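Brolla annonce pour juillet l'intégrale de *Veres*, 1 678 pages en 2 volumes sous coffret, et je vois déjà passer les précommandes enthousiastes. Je n'ai pas précommandé.

J'ai lu la série en fascicules, dans l'ordre, avec les trous que laissent les numéros épuisés. Les 36 premiers tiennent très bien. Gakwood y est encore une ville, avec des rues qu'on reconnaît d'un épisode à l'autre et un méchant qui doit payer son loyer. Ensuite arrive l'arc de Vernside, ses doubles, ses morts annulées au chapitre suivant, et le dessin se met à courir derrière le scénario. On me répond que tout prend sens à la relecture. Peut-être. J'ai relu, et j'ai surtout trouvé des pages de rattrapage où deux personnages en costume se racontent ce que nous venions de lire.

L'argument de la restauration me laisse froid, lui aussi. Les planches d'essai montrent des aplats lisses et des dégradés ajoutés là où la trame d'origine suffisait – un visage de 1 075 nuances n'est pas plus expressif qu'un visage de quatre.

Le coloriste d'origine, lui, savait couper une case en deux : une diagonale, l'ombre d'un côté, le jaune de l'autre, et l'heure était donnée. Un parquet clair au soleil fait la même chose, le coin en haut à gauche dans un brun sourd, le reste presque doré, sans rien pour adoucir le passage. La nouvelle version gomme ces coupures l'une après l'autre. Je garde mes fascicules, agrafes rouillées comprises. 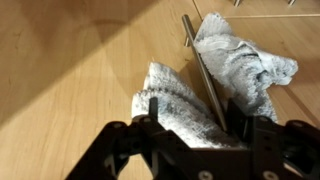
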